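Oil or wax for a maple-looking board? (and is Drevine worth the money) 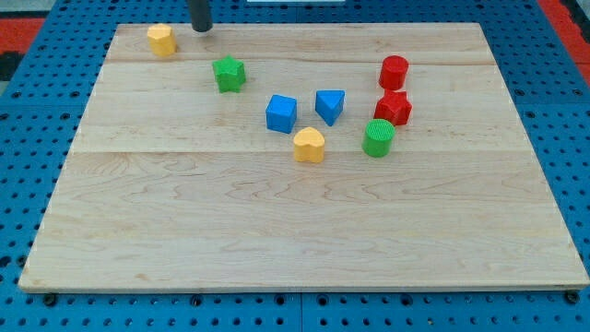

hollowoak
3/2/16
So I've been going back and forth on a finish since November and I'd love to hear what you all use. My last board got mineral oil every month and I never minded the chore, but my sister swears by Drevine hard wax and keeps after me to try it. It costs a good bit more, and I only have the one tin of Zustix left over from the kitchen stools.

pinecreek_mom
Oh, I love a maple board! I'd stay with plain oil. We've had ours for 7 years, it gets used every single day, and all it ever gets is a good soak and a wipe down in the morning.

dustyapron
Have to disagree with pinecreek, sorry. Oil is fine if you keep up with it, but most folks don't. Two thin coats of Drevine and I left mine alone for 6 months.

pinecreek_mom
Well, to each their own - I kind of enjoy doing it. Puts me in mind of my grandmother's kitchen.

tallgrass
Whichever way you go, sand first. I stop at 2,000 grit. My neighbor goes up to 3,000 and I can't feel a bit of difference, though he'll argue it all evening if you let him.

dustyapron
2,000 is already too fine for wax, it needs something to grab. I quit at 220.

hollowoak
Thank you all so much. Has anyone put wax over old Zustix, or does that have to come off first?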